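Workshop Tips: Setting Up a Bench for Arm Practice

Members of the Cludstead shared workshop are asked to cover the bench with a plain cloth before any build involving an arm. Secure the cloth at the corners and smooth out creases. Light cups tip easily on a fold.
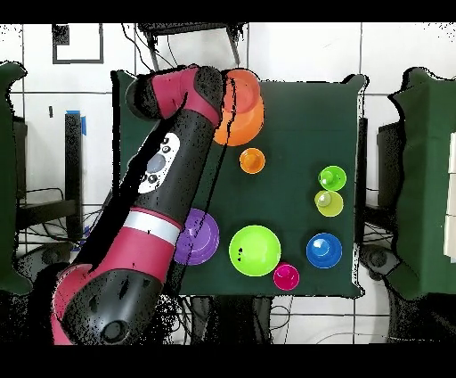

Arm and coloured bowls on the green cloth.

Begin with the largest bowl and proceed to the small cups once the reach has been checked. Keep cables off the cloth. Run each new routine 7 times at low speed before altering the grip.

Enquiries should be addressed to Shayne Sheehan.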